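Desktop shuts off under load, new power supply made no difference

Vanasia Community Help > Desktops > Power and cooling
Posted 2018-08-31 by vrettos_k

Tower is a Valness desktop, side panel off, open chassis as in the photo. It powers on and boots normally. Under sustained load it cuts out after several minutes with no blue screen and no error dialog. It restarts if I wait a while. The event log shows only the unexpected shutdown entry. I replaced the power supply in July with an Arura unit of higher rating. Same behavior. Where should I look next?
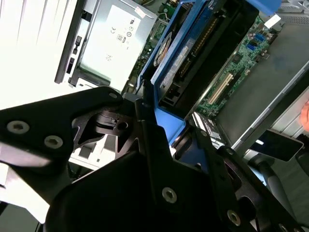 dlarch
Power supply is already ruled out, so check temperatures before buying anything else. A hard cutoff with no log entry is what thermal protection looks like on most boards. Install a monitoring utility that writes to a file, set the interval to 2 seconds, start your load and leave it until the machine goes down. Then open the file and read the last few lines. If the processor is at or near 100 degrees C, you have your cause.

In that case:

Shut down, unplug the cord, hold the power button for a few seconds.
Remove the cooler. Clean both surfaces with isopropyl alcohol and a lint-free cloth.
Apply a small amount of fresh paste in the center.
Tighten the screws in a cross pattern, a couple of turns each, until they stop. Do not force them.
Reconnect the fan to the processor fan header. A case fan header may run it at a fixed low speed.

Run the same log again with the same load. Compare the two files — a single reading taken at the desktop is worth very little.

mod_tern
Had this on an old one. It was the power strip. Try the wall.

hexpitch
The strip is worth a try but I would put it second. A weak strip usually shows up at the moment the load starts, and the poster has several minutes.

One correction to the first reply. A replaced supply is not a ruled-out supply. If the old modular cables were left in place and plugged into the new unit, the pinout may not match, even where the connectors fit. Use only the cables that came with it. Also reseat the processor power connector at the top of the board. It can sit partly in and still boot.

If the log shows normal temperatures right up to the cutoff, look at the fan speed column as well. Mine read 3127 rpm until the last line, which cleared the fan and left the connector — one pin was discolored.

vrettos_k
Cables are the new ones. Plugged into the wall, no change. Logging tonight and will post the last lines of the file.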